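De : liste Gestau
Date : 27/01/2019
Objet : Re: [gestau] Farine de châtaigne, encore

> Bonsoir la liste,
> Je reviens de la foire avec un sac de farine de châtaigne du moulin
> de Flista et je n'arrive à rien. Mon pain ne lève pas, il a la
> densité d'une borne kilométrique et ma famille a demandé poliment
> si on pouvait reprendre l'ancien. J'ai mis moitié châtaigne, moitié
> blé, comme sur le paquet. Faut-il plus de levain ?
> Autre chose, je cherche à m'équiper pour les bocaux, si quelqu'un
> a des petits accessoires de cuisine en trop.

Bonsoir,

Moitié-moitié, c'est ce que dit le paquet, et le paquet est écrit par des gens qui vendent de la farine de châtaigne. Il n'y a pas de gluten là-dedans, tu peux y vider tout ton levain, il regardera ailleurs.

Chez moi : 800 g de blé T65, 100 g de châtaigne, pas davantage. Tu tamises la châtaigne deux fois, elle fait des grumeaux qui survivent à la cuisson et qu'on retrouve sous la dent au petit déjeuner. Hydratation un peu plus basse que d'habitude, pointage long au frais, et tu baisses le four à mi-cuisson, les sucres noircissent vite. Le résultat lève correctement et sent l'automne, ce qui en janvier est toujours bon à prendre.

Si tu tiens à ta moitié-moitié, fais-en des galettes. C'est très bien, les galettes. On peut même prétendre que c'était prévu.

Pour le moulin, je ne suis pas objectif : depuis que Mavromatis a repris la distribution, le sac a rétréci et le prix a poussé. Celui de Nonudov moud plus gros, mais au moins on sait de quand date la récolte. Ils rouvrent en février, je peux grouper les commandes si on est plusieurs.

Pour les accessoires, j'en ai un en plastique bleu, photo en bas. Réponse sur la liste, pas en privé, je relève mes messages quand j'y pense.

À bientôt

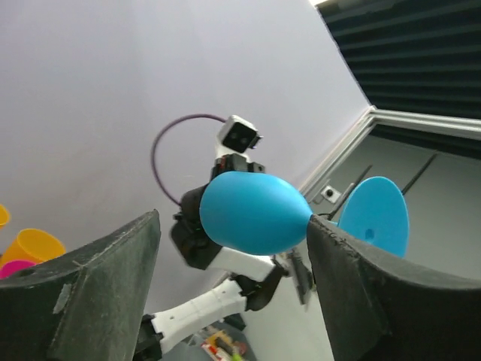

Le bleu, avec son bout évasé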